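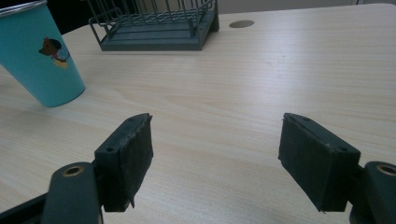 Narnstead Household Water Survey, data card

Version 2. Replaces the version 1 card, which claimed more than the numbers could carry.

What is in it

3,293 rows, one per meter reading, from homes in Narnstead that agreed to have their kitchen tap logged. The readings come from Hondier clip-on meters. Each row has a home code, the hour, liters used, and a free-text note if the household wrote one. Most didn't.

Why it exists

The Jastano water office wanted to know if a leaflet on saving water changed what people do at the sink. Version 1 said it did. I don't think the data shows that. The homes that got the leaflet had asked for it, so they were already the sort of people who turn the tap off.

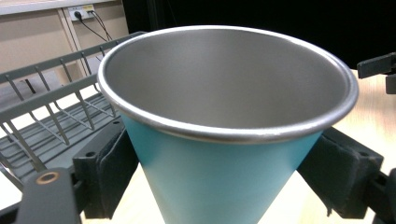
The drop everyone quotes also starts in June, the same week the town raised its rates. You can't pull those two apart with this file, and I would be wary of any chart that says it has.

Known problems

550 readings have no hour, only a day. Version 1 filled these in as noon, so the famous "lunch peak" was mostly our own doing. They are blank now.

470 readings come from meters that were clipped on backward and gave negative values. The sign has been flipped. Boiko, who make the logging software, say this is safe. I have seen no test of it – the column "flipped" lets you drop those rows.

Hondier lists its meter as good down to a very slow drip. Ours missed plenty of drips when checked by hand, so treat zero as "low" and nothing stronger.

Notes typed by households were left as written, spelling and all. Street names were taken out.

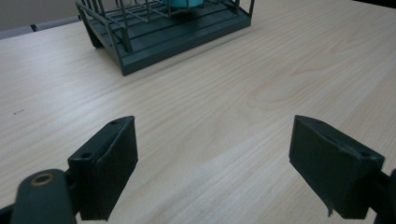
Home codes were shuffled between versions. Don't join this file to version 1, even though the columns match and the join will run without an error.

Files

readings.csv – the rows
homes.csv – home code, number of taps, leaflet yes or no
notes.txt – household notes, keyed by row

Use

Fine for teaching, and for practice at cleaning messy logs. Not fit for setting rates or for judging one home against another. If you find a leaflet effect that survives the rate change, send the code along with the claim.

Fixes go in on Friday.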